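Search this site Go

On Keeping a Household Budget Through the Year

A household budget should be reviewed every month, and the review in November deserves particular care. Heating costs rise, and insurance renewals tend to arrive together. In our case the renewal came to $739, which had been set aside in advance.

My colleague Indira Pai recommends a separate account for irregular expenses. I have followed her method for two years and consider it sound. A transfer of $100 is made each month — more when circumstances permit — and the balance is not used for groceries or fuel. 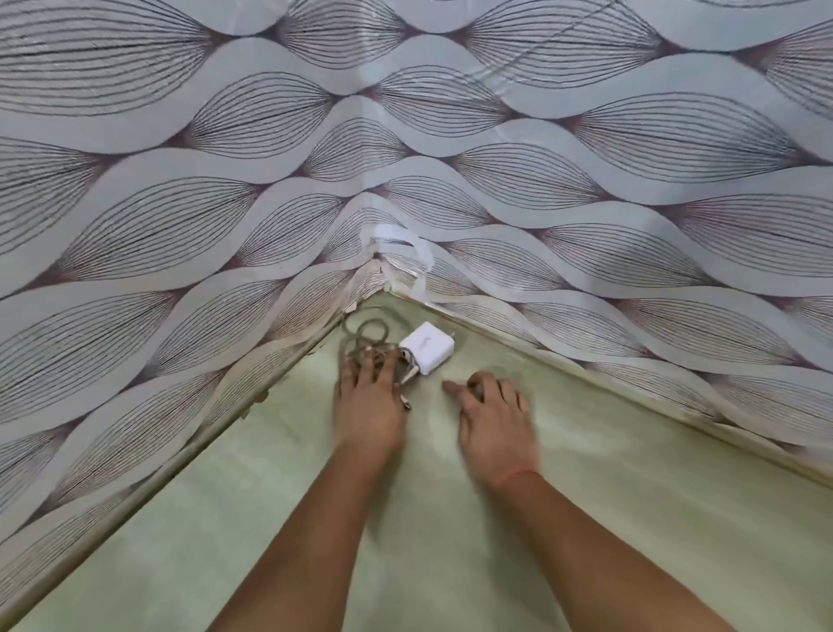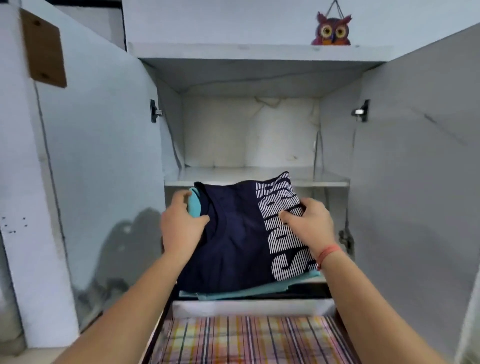
Patterned wallpaper in the corner; folded clothes on the cabinet shelf.

Readers have asked whether clothing belongs under irregular expenses. I place it there. School shoes and winter coats are seldom bought on a schedule, and a monthly figure for them is usually wrong.

The next entry will address property tax.

Last updated: November
Contact | Copyright Everett Esposito | Back to top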